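Bench notebook, dish return
January 3, 2022
N. Mnguni

Back at the bench, and I couldn't wait to get the sink scenes up again. Everything today was in simulation, all on the practice kitchen, with the Urndale canteen dish return as the job we're aiming at. Plates come in with food still on them, plates go out to the wash. Simple to say!
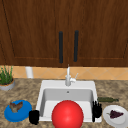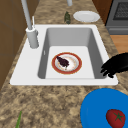
Red-rimmed plate in the basin, dark purple food still on it.

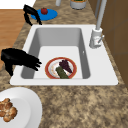

4 min read

Started with the scraping question, as it's the one the Urndale people keep raising. Their first complaint about the job is the reaching. You lean over a deep sink, pick a plate off the bottom, straighten up, and do it again until the end of service. Lifting weight hardly comes into it. So I've moved "plate off basin floor" to the top of the list and pushed "stack on rack" down. Jacquet's notes had it the other way round, and I think we were all following the notes out of habit.

Rim approach looks promising. Fingers come in over the side of the basin, low, and take the plate by its edge. I want to try 25 starts with the plate in different spots, then the same again with food on it. The food is where it gets interesting. A long vegetable lying across a plate is a completely different problem from a smear, and I'd rather see the hand deal with the awkward stuff early on. Purple thing and green thing side by side is a lovely test. Which one do you go for first? Does it matter? My guess is yes, if they're touching.

The big red ball stays in the set. It's a good check on whether the hands work together, one on each side, and if the pair can't agree on a ball they won't agree on a tureen.

Faucet clearance: keep an eye on this. Spout is tall and the basin isn't huge. Put a keep-out column round it before the next batch and make it a bit fatter than feels necessary.

Notes from the call with Flema, who run the canteen shifts:

- They have 27 people across the kitchens and 5 of them do dish return on any given day. None of those five wants to keep it as a full shift. All of them want to keep some of it, which surprised me and then made perfect sense - it's the one spot where you see everybody who's eaten.
- Plan is to share the station with the machine. A person takes the trays, chats, pulls out the cutlery and anything odd, and the arms do the basin. The hours saved go to prep, where they're always short.
- Prep pays a grade more. I asked whether people moving across would get that grade. "Should do." I want it in writing before February, and I've said so.
- They'd like a stop button on the person's side that anyone can hit without filling in a form afterwards. Yes! Absolutely yes. If stopping it costs you paperwork you won't stop it.

That last one changes our logging. At the moment a stop counts as a fault. It needs its own line, neutral, no name attached.

Rullus controller: still on the old build. 868 lines of config, half of them for a tray lifter we dropped. Going to strip it back this week.

To do
- keep-out column on faucet
- 25 plate starts, bare, then with food
- stop event split from fault
- upright bottle next to a plate, does the elbow clear it?
- ask Flema for the real plate sizes, I only have the catalogue ones
- send the grade question again, copy in Jacquet

Ran out of time for the two-handed ball runs. First thing tomorrow.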